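Drorthorpe Adult Reading Project
Progress report to the Birmont Fund, second quarter
Thursday, July 3, 2025

Summary

The project is on schedule in two of its three areas. Evening classes and one-to-one tutoring are running as planned. The family reading program started late and has not caught up. Spending is under budget, mostly because of an unfilled tutor post. We are asking for one change to the grant terms, set out near the end of this report.

Enrollment

We now have 83 learners on the books. The target for this point in the year was 75. Most of the new sign-ups came through word of mouth and the notice in the Drorthorpe utility bill, which cost us nothing beyond printing. The radio spots brought in very few people and we will not repeat them.

Attendance is steadier than it was in the winter. Evening classes lost people in February when the bus schedule changed and the last bus left before class ended. We moved the start time up by half an hour and most of them came back. Learners who work second shift still can't make either session. A late-morning group would help them, but we don't have a tutor free at that hour.

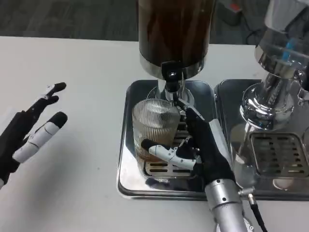

Intake interviews are taking longer than we planned. The form we inherited asks for a full work history, and many people find it hard to get through on a first visit. We have cut it down to a single page covering schooling, current reading level and what the person wants to be able to do. The rest can wait until the second or third session.

Teaching

All evening classes moved to the Zidine workbooks in April. Tutors like the short passages and the larger type. They are less happy with the spelling units, which jump from simple vowel sounds to silent letters with very little in between. Two tutors wrote bridging exercises and these are now used in every class. Copies are in the office if the fund would like to see them.

Reading checks were done at the start of the quarter and again in the last week. Of those who took both, a little over half moved up a level. A small group moved down, and on review most of them had been placed too high at intake. They have been regrouped. We don't think the checks say much about people who joined after May and have left them out.

Writing is the weak area. Learners will read aloud in front of a group long before they will write anything another person might see. We tried journals and they were mostly left blank. Filling in real forms has worked better: leases, school permission slips, the county job application. One learner sent off her own car registration in June.

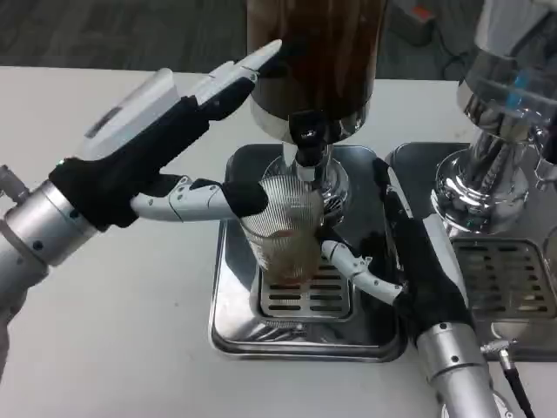 Maxine Nepia
Program Manager, Drorthorpe Adult Reading Project

Family reading program

The family program was due to open in April and opened in the last week of May. The delay came from background checks, which took seven weeks against the three we had allowed. Six families have started. We had planned for fifteen by now.

Sessions run on Saturday mornings. Parents work with a tutor for the first 40 minutes while the children are read to next door, then everyone reads together. The second part is going well. The first part is too short, and parents have asked for an hour. We will try that after the summer break and see whether the younger children can last that long.

We need more picture books at the lower levels. The library has lent us two boxes through the end of August. After that we will have to buy our own, and $800 from the materials line has been set aside for this.

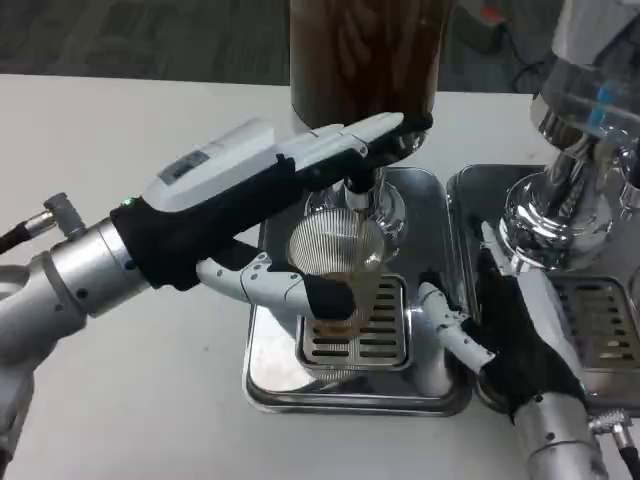 Lu wrote on her feedback sheet that she had been reading the same book to her son for a year from memory and could now read him a new one. She also asked for books about trucks and fewer about rabbits, and said Saturday was the only day that worked for her.

Staffing and budget

The second tutor post has been open since March. We interviewed four people and made one offer, which was turned down over the hours. The post has been advertised again as two part-time jobs. Unspent salary is the main reason we are under budget. Printing is slightly over because of the bridging exercises.

Change requested

We ask the fund to let us carry the unspent salary into the next quarter and use part of it to pay a late-morning tutor for second-shift workers. No new money is requested. We would need an answer before the fall schedule is printed.

Next quarter

Classes pause for the last two weeks of July. Reading checks will be given again in September, with writing added for the first time. The next report will include attendance by session and a full list of materials bought.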